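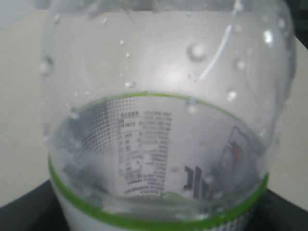
Rule Nine

The standard ran to 86 rules and Meenakshi Murthy had been sent to Eltdale to find out whether anyone could work by it. She had her doubts. She had read it on the train, twice, and both times she stopped at rule nine.

"Before closing on any container," she read aloud, "the arm shall confirm that the surface is fit to grip."

"It does confirm," said Bogdan Makowska. He pointed at the wrist view on the screen, where the bottle's shoulder bulged up huge and clear, with beads of water sitting on it and a lime-green stripe running round the label. "Look at the log. Surface fit. Every time."

"There are drops on it."

"There are."

"And the log says fit."

"The log says it checked." He scratched his neck. "Devadiga wrote the checker. Devadiga wrote most of rule nine as well, if you look at the back page."

She looked at the back page. Gopinath Kaimal had signed for Devadiga, and under him Arnout Stevens, for the people who sold the arms. Whoever had to mop the floor at Eltdale hadn't been asked to sign anything.

"What would make it say unfit?"

Bogdan thought about that for longer than she liked. "I put butter on one in February," he said. "Half a pack."

"And?"

"Fit."

She wrote down butter. It looked silly on the form, so she wrote it again in capitals. There was a box for Passed and a box for Passed With Remarks, and below them a space where a third box might once have been.

"They did 400 trials at Zovemden," Bogdan said. "It's in the annex. No drops at all."

"No bottles dropped, or no drops of water?"

He opened the annex and read for a while with his lips moving.

"It doesn't say," he said.

Meenakshi rang Kaimal at ten past four. He was pleasant. He told her the standard was a living document — she had heard that one before, usually about dead ones — and that remarks were always welcome if they came in through the portal. She asked when the portal opened. He said he would have to ask Arnout.

She put the phone down and pulled the form back towards her.

"Have you got any butter left?" she said.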